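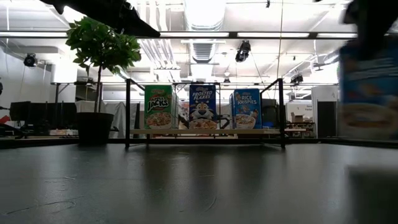 Drorley, Monday, July 16, 2018

How to prepare an old phone before you sell it

by Imelda Navarro

I sold my old Kuhlmann phone in February and I made two mistakes, so I write down the steps in the order I should have done them. They work for most phones. The names in the menus can be a little different on yours, but the meaning is the same.

You need one free evening, the charger of the phone, and a computer or a second phone for the copy.

Step 1. Charge the phone

Put it on the charger and leave it there during all the work. If the battery goes empty in the middle of the erasing, the phone may not start any more, and the buyer will pay you only the price for a broken one.

Step 2. Save what you want to keep

Start with the photos. Connect the phone to the computer with the cable and copy the whole photo folder, then open a few of the pictures on the computer to see that they are complete. I had 300 photos which I thought were in the cloud. They were not, the backup had stopped when the free space was full.

After the photos come the contacts. In the contacts app look for "Export" and send the file to yourself by email. Text messages are more difficult. On my phone there was no export at all and I took screenshots of the ones I cared about.

Do not forget voice recordings, notes, and files in the download folder. Chat apps usually have their own backup, which you find in the settings of the app and not in the settings of the phone.

Step 3. Move your bank codes

This was my first mistake. If you use an app which gives you codes for the bank or for email, set it up on the new phone while the old one still works. I erased the old phone first and then had to wait for a letter from the bank with a new activation code.

Step 4. Sign out of your accounts

Open Settings, then Accounts, and remove each account one after the other. Many phones have a lock against thieves which stays on after the erasing and asks for the old owner's password. If you leave this lock on, the buyer cannot use the phone and will send it back to you. Switch off the "find my phone" function too, it is often in a different menu, for example under Security.

If you wear a smartwatch, unpair it now. With my Luna watch I did not do this, and afterwards I had to reset the watch as well. That was the second mistake.

Step 5. Take out the cards

Remove the SIM card and the memory card. The small tool for the tray is often lost, but a thin paper clip does the job — push it straight in and do not turn it. Put the tray back empty. Buyers take off money for a missing tray.

Step 6. Erase the phone

Go to Settings, System, Reset, and choose "Erase all data". Read the text before you press, because there is also a choice which resets only the network settings and leaves your photos where they are. The phone will restart and show the welcome page with the choice of language. Stop there and switch it off. Do not sign in again to "check".

Step 7. Clean it and note the number

Wipe the screen with a soft cloth which is only slightly damp. Then write down the IMEI number. You find it on the original box, or on many phones on the SIM tray. Keep this number until you have your money.

Step 8. Pack and send

Wrap the phone in bubble wrap and use a box that is a little bigger than the phone. Fill the empty space with paper so that nothing moves when you shake it. Ask at the post office for a receipt and check up to which value the parcel is insured. Mine was insured to 200, and for the more expensive model of my sister, a Markuta, I paid extra.

Keep the receipt together with the IMEI number.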